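Nine weeks with the Vondeck arm, and what I think of the hire plan

Posted on November 1, 2021

Several people wrote to me after my last post and asked if the hire plan from Vondeck is worth the money for a small workshop. I promised to answer when I had used it for long enough. Now it has been nine weeks, so I will try.

First, for new readers: we are a small business called Samarakoon. We receive used packaging and scrap from shops and kitchens, we sort it, and we send it on to the people who can use it. We are not a factory with a big budget. Before September all the sorting and lifting was done by hand, mostly by Ruwan and me, and my shoulder was complaining every evening.

The plan is simple to understand. You do not buy the robot. Vondeck brings the arm, the gripper and the control box, one person stays to set it up, and you pay each month. The shortest contract is 3 months. After that you can give it back, or continue, or buy it at a lower price. Transport is included, but the electrician is not, and I did not notice this in the offer until the bill was already on my desk. Please read page two carefully, it is written there in small grey letters.

Zoi Tsoukalas came from Vondeck to do the installation. She was very patient with us. She showed us how to teach a position by moving the arm with the hand and pressing a button, and after one morning I could make a small program by myself. It was not a beautiful program, but it ran. I had been afraid that I would need to write code, and until today I have not written any. There is a tablet with coloured blocks, and the blocks are mostly clear. Two or three of them have strange names (I still do not know why the waiting block is called "Harbour") but you get used to it.

The manual is weaker. It has 117 pages, and I think it was translated in a hurry. I am not a native speaker of English either, so I have sympathy, but when a safety chapter says "the operator should be removed before start" you have to read it a second time. I telephoned the support line and a man explained to me that the operator should be outside the marked area. I have written this in pencil beside the sentence.

About the support line: good. The longest I waited was 9 minutes. They can look at the error list from their own office if you allow it, and once they repaired a wrong setting while I was still searching for my glasses.

Now the gripper, which was the part I worried about most. The standard one in the plan has metal fingers with joints. For boxes and hard things I am very satisfied. It closes slowly, you can choose the force on the tablet, and it has not crushed any good box since the first week. In the first week it crushed a few, but that was my fault, I had typed the wrong number.

Bags are another story. Our bags are of woven plastic, they are slippery and they never have the same shape two times. If the bag is full and tied well, the fingers can take it by the neck and it goes up to the belt. When it is half full, the neck falls to the side and the arm closes on air. Then it stops and asks me what to do, politely, with a yellow light. Vondeck has a different gripper for soft goods made by a firm named Nuta, and it costs 60 dollars more each month. I have asked for a trial of it.

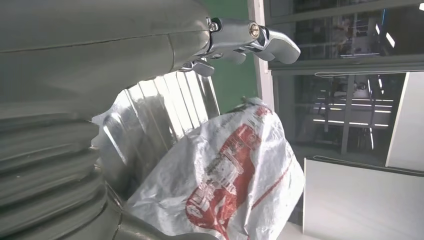 The standard gripper above the corrugated metal, with one of our woven bags in front.

My friend Shahla Rashti, who has a laundry, hired a smaller arm from Flandance last year, and we compared our papers at her kitchen table. Hers is cheaper and quieter. Ours can reach further and lift more, and the contract is shorter. With Flandance she had to sign for a whole year. For folded towels I would take hers. For our bags and metal I believe it would be too weak, though I have not tried it, so please do not take my word as a test.

Some smaller things that I wrote in my notebook:

The emergency button is in a good place and my elbow has found it only once.

The cable of the tablet is too short. We bought an extension ourselves.

Cleaning takes longer than the brochure promises. Dust goes into every fold, and I use a soft paintbrush for it.

Will I continue? Yes, for another three months, but with the other gripper if the trial is good. If Vondeck says no to the trial, I will think again. Ruwan wants to buy the arm already, and I am telling him to wait for the winter electricity bill.

If you have used the Nuta gripper with woven bags, please write to me in the comments, especially if your bags are often half empty like ours.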